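How to sort a small shelf's worth of jars into one basket (and whether you should bother)

Posted 2025-04-14 in Kitchen & Pantry
Filed by Ximena Mendoza

I have read a lot of storage advice and I don't believe most of it. Usually you're told to buy matching containers, then a label maker, then a rack to hold the label maker. The basket method is cheaper than that, so I gave it a go in December and I've kept it up, with some reservations.

What you need

One rectangular basket with sides high enough to stop a jar tipping over the edge. Perforated plastic is fine. I paid nothing for mine because it used to hold clothes pegs.

Six jars of the same height. They don't have to be the same colour, and I'd argue they shouldn't be.

A tape measure. Skip this and you'll be back at the shop.

Step 1: Measure the basket at the bottom

The sizes printed on baskets are taken across the top, and the sides nearly always slope in. My first one, a Vimier, was 29 cm long at the rim and lost 3 cm by the time it got to the base. The jars went in at an angle and sat on each other's shoulders. Measure the floor of the basket, inside, both ways.

Step 2: Pick a layout and stick with it

Two across and three deep is the most you can manage before the back row becomes a place where paprika goes to expire. I've seen people recommend four deep. I've also seen the inside of their cupboards.

Step 3: Group by colour

I was a doubter on this one. Labels seemed the obvious answer, but labels on the side of a jar are useless once the jar is down in a basket. Coloured jars work if each colour means one thing. Run the colours in pairs, row by row, with whatever you use most at the front. Tea and coffee in front for us, baking things in the middle, and the stuff Ramesh buys and forgets about at the back.
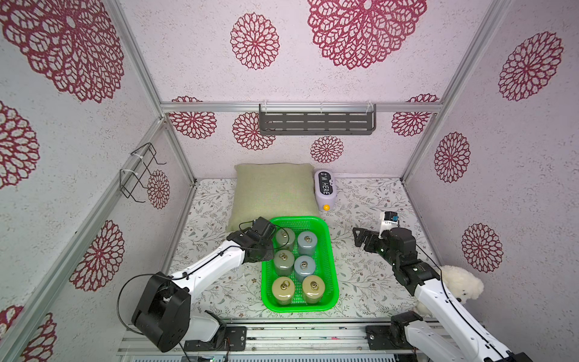

Six to a basket, two by three, with the beige-khaki pair at the front.

If two of your colours are close, say a soft green and a greyish blue, check them under your kitchen light at night before you commit. Mine looked quite different in the shop and a good deal less so at six in the morning.

Step 4: Think about the lids

A ring pull on the lid is handy when the jars are packed close, as you can hook a finger through and lift straight up. I wouldn't trust one on a heavy jar. Tiburcio Becerra wrote in to say he lifts his sugar that way every day with no trouble, and good luck to him. I put my other hand underneath.

Step 5: Load it, then lift it

Fill the jars, put them in the basket and pick the whole thing up by its ends. If the bottom bows, take two jars out or get a stiffer basket. My full load came to 948 grams, well within what the plastic could take. Flour and rice would be another matter.

Does it save time?

A bit. Wiping the shelf is quicker, and I'll grant it that much. I still go looking for the cinnamon in the wrong row. If you only own four jars, leave them on the shelf and keep your basket for the pegs.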